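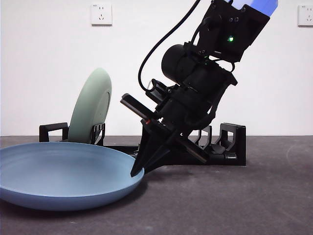
Roy Wragg wrote on the feedback sheet after the last lecture that he does not believe in "freed time." When his canteen got its first machine, he wrote, the hours were not given back to the staff, they were only moved to another corner of the kitchen. I would like to start from this remark, because it is the main question of unit 3.

Work and Automation, unit 3: The dish room
Handout for the evening group. Please read before the seminar on 22nd February.

1. The case

Welldale is a catering company which runs the kitchen of a hospital in Lockwood. The dish room there washes 3,839 plates on a normal day. Until last spring all plates were put in the racks by hand. Now a robot arm does part of this work, and the people in the room have new tasks. The company calls the project Pemon.

The arm takes only plates. Cups, trays and cutlery stay with the staff, and also everything which is broken or has food stuck on it.

2. Why a plate is difficult

For a person, a plate lying flat on a table is an easy thing. The fingers find the rim, lift it a little, and the hand goes under. A gripper must come to the rim at a good angle and with the tip very low, almost on the table surface. If it comes too high, it misses. If it presses too hard, the plate slides away. After this the plate must be turned from lying to standing, and it must go in a slot which is not much wider than the plate itself.

Workers do all of this without thinking, and so it was never written in any job description. Please keep the term "tacit skill" from unit 1 in mind.

3. What changed for the staff

Before Pemon, the team rotated between scraping, racking and drying each hour. Racking was the favorite place, as you could stand straight and talk. Exactly this place was automated. Scraping is the wet and heavy part, and it is still done by hand, so each person now has more of it in one shift.

A new task also appeared, which the staff call "minding." One person stays near the arm, takes away plates it has dropped or pushed aside, and starts it again after a stop. In the first month there were 420 stops. Minding is paid at the same rate as before, although it needs training and is quite tiring for the eyes.

Derek Kettle, in the interview we read in class, says that he became slower at racking by himself. He is not sure if this is a loss or not. I am also not sure.

4. Terms for this unit

Residual work: the tasks which remain after the machine has taken the regular ones.
Minding: watching a machine and helping it when it stops.
Deskilling: losing a skill because it is not used any more.

5. For the seminar

Read the Porkutine report, pages 12 to 19. It describes a similar change in a school kitchen with 1,111 meals a day, but there the staff chose which station should be automated. They chose scraping, and the project took much longer.

Bring one page about a task at your own workplace. Write which part of it a machine could take, who does this part today, and what this person would do in the free minutes. Roy's remark can be used as a starting point, also if you disagree with him.

Pages can be in note form. I do not correct the grammar.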